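Archives Threads Authors Search Subscribe

[dridska-handheld] Re: Draft 3 of the collection rules, questions from Prastden
From: Ilgın Ertürk

Dear all,

Thank you for the comments on the draft. I answer the mail from Prastden in the order of its points, and where I agree I have already changed the text in the shared copy. Please excuse the length. I preferred to write everything one time instead of in small pieces.

> Hello list,
>
> we read draft 3 together at Prastden this morning and we have four
> problems with it.
>
> 1. Section 2 says that the markers must be "clean and visible at all
> times". With a hand-held gripper this is not possible. As soon as you
> turn the wrist, one face goes away from the camera. If we apply the
> rule as it is written, we must reject every episode we have.
>
> 2. Section 4 wants objects with moving parts to be treated as "powered
> equipment". Does this include a small desk fan? A toy? An electric
> toothbrush? We would like a list.
>
> 3. Section 5 asks for a "neutral table". Omance told us they want
> ordinary tables with ordinary things on them. Who is right?
>
> 4. The rest break. 28 minutes is a strange number and the operators
> asked where it comes from.
>
> Best,
> the Prastden station

On point 1. You are right, the sentence was too strong. What we need is that the pose can be computed, and for this it is enough that one full face of each cube can be read. I propose this text:

"2.1 During a grasp, at least one complete face of each marker cube shall be readable by the head camera. A face is complete when all its four corners and its white border are in view. Short losses are allowed if they are not longer than 30 frames."

I would also like to add that fingers and sleeves must stay off the faces. In my experience the thumb is the most frequent problem. The operator does not feel that it has moved up on the cube, and on the playback we see half of a marker for the whole episode. We have to say this before the session, because during the session the operator is looking at the object.

For the cleaning I would keep the rule as it is. A dry cloth, no alcohol on printed paper faces. If a corner of the print lifts, change the whole face and do the calibration again. Please do not glue it back. At our place somebody glued one back with very good intention and the face was then tilted by a small angle, which Magsi accepted without any warning. We found the error only when we compared with the other cube.

On point 2. I do not want a list. Every list we made before was too short after one week. I would go by what the object can do when the operator makes a mistake:

"4.2 An object with a motor, a blade, a heating part or a spring shall be handled with its power off. If it has a plug, the plug is out. If it has a removable battery, the battery is out, except when the task itself is to switch it on."

So yes, a desk fan is included, also a very small one. The grille stops a finger but it does not always stop a thin gripper tip, a bracelet or long hair. The same section should say from where such an object is gripped. I suggest the housing or the outer rim, and never the grille, because thin grilles bend and then the blade touches. I have no strong opinion about the rim. On some models it is only clipped on, so please pull it by hand before the first episode.

Also new in section 4: the operator closes the gripper slowly for the first contact and lifts only after that. With round objects people try to correct the grip in the air, and this is where most of our drops come from. If the grip is bad, put the object down and begin again. An episode with a second try is still useful to us. A drop on the floor must be written in the log.

On point 3. Both are right, I think, and the draft used a bad word. "Neutral" was meant for the surface, that is, no mirror finish and no printed pattern which looks like a marker. The things on the table may be ordinary. The new text says "matte or low-gloss surface, other objects permitted". What I would ask is that the objects which are not part of the task stay in the same place through one episode. Between two episodes you may move them, and it is even better if you do.

One more remark here, about the floor. We had 46 comments on the table and none on the floor. Cables and bags should be out of the walking line of the operator, who looks down at the hands and does not see the feet. I added this as 5.4. If you find it too obvious, please tell me, but I would prefer to keep it.

On point 4. The number comes from our recorder. It wrote files of 28 minutes and we took the break when the file was closed. There is no science in it. I have no objection if a station makes the break earlier, and the new text says "28 minutes at most". An operator can also stop at any moment and does not have to give a reason. 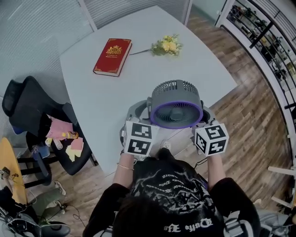
I would like to close the section on grip and markers first, as the other ones depend on it. If I do not hear an objection I will send draft 4 to the list in December, with the changes marked at the margin. Comments on the wording are also welcome. English is not the first language of most of us, and a rule which is read in two ways is a bad rule also when the idea is good.

With kind regards,
Ilgın Ertürk

Recent in this list
Draft 3 of the collection rules
Magsi: calibration after changing a marker face
Omance request for ordinary tables
Log sheet for dropped objects, short version
Left-handed operators and gripper trigger

Previous by thread Next by thread Index

Dridska mailing lists | Contact the list owner | Back to top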